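Clodelwood sets aside money for a second gripper arm

Jan 5, 2018
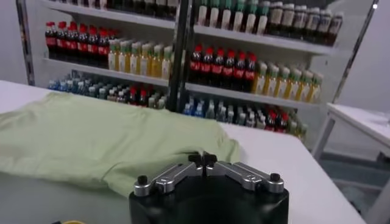 One reader, Pasaribu, wrote to us as soon as the plan got out and wondered whether the money wouldn't be better spent on spare parts for the arm the workshop already has, and it's a fair thing to ask.

The folks at Clodelwood have thought about that too, as it happens. Their new budget puts $2,902 toward the second arm, which will be bought used through Prunano, and another $600 toward spare fingertips and screws, so there is a little something for both sides of the argument. The cloth-handling work, with shirts laid out on a white table for the gripper to pick at, has kept the first arm busy for 7 months now, and everyone we spoke to was glad to see it getting some company – even the ones who would have liked a new coffee maker first!

A quote from Brirnness came in lower, at $1,795, but it left out the gripper and the delivery, and once those were added back in the two offers were very close indeed. The order should go out in February, provided the paperwork is signed by then. Readers who have a sturdy table to spare are warmly invited to get in touch with the workshop.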